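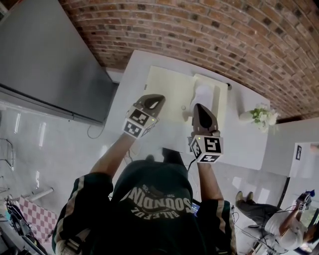

Fellowship Hall and Sanctuary Walk-Through
Checked 11/5/22, before the first Advent setup

Marks used: OK, FIX (before Advent begins), WATCH (look again in June).

Sanctuary

1. Center aisle clear, full width – OK
Keep it clear during the candlelight service too. Extra chairs go along the north wall only.

2. Pews fixed to floor – FIX
Pew 7 on the left side rocks when you sit at the aisle end. Two bolts need replacing. Rope it off until then.

3. Advent wreath stand – OK
Stand is level. The Lerkell stand we used before has a bent foot and should not come back upstairs.

4. Hand candles and drip guards – FIX
Counted 58 guards in the box. We need more for Christmas Eve. Several are scorched and should be thrown out.

5. Fire extinguishers – WATCH
Both have current tags. The one by the organ is hard to see behind the banner stand. Moved the stand over a foot.

6. Choir loft rail – OK
Tight all the way along. No garland on the stair side, please. People need that rail for their hands.

7. Exit signs – FIX
The sign over the side door is dark. Tried a new bulb with no change. Bartoš Electric has been called.

Fellowship Hall

8. Folding tables – OK
Leg locks checked on every table set out for the Bible study and the meal.

9. Extension cords – FIX
One cord for the nativity lights has a cracked plug. Cut it and threw it away. Buy a 25 foot outdoor cord. The Tikora power strip is fine for the tree but not for the coffee urns.

10. Kitchen range hood – WATCH
Filter is greasy but not dripping. Clean it after the Advent supper.

11. Stairs to the nursery – OK
New tread strips are holding. Gate latch closes by itself.

Outside

12. Front steps and ramp – FIX
Loose brick on the second step. Ice melt is down to half a bag.

13. Nativity shed – WATCH
Roof is dry inside. The stable panels are heavy, so four people to carry each one. Korkano Roofing quoted about 2,000 dollars for new shingles, and that can wait for next year's budget.

14. Parking lot lights – OK
All on at dusk. The timer still needs to be set back an hour.

Next full check: June. FIX items get initialed on the copy in the office when done.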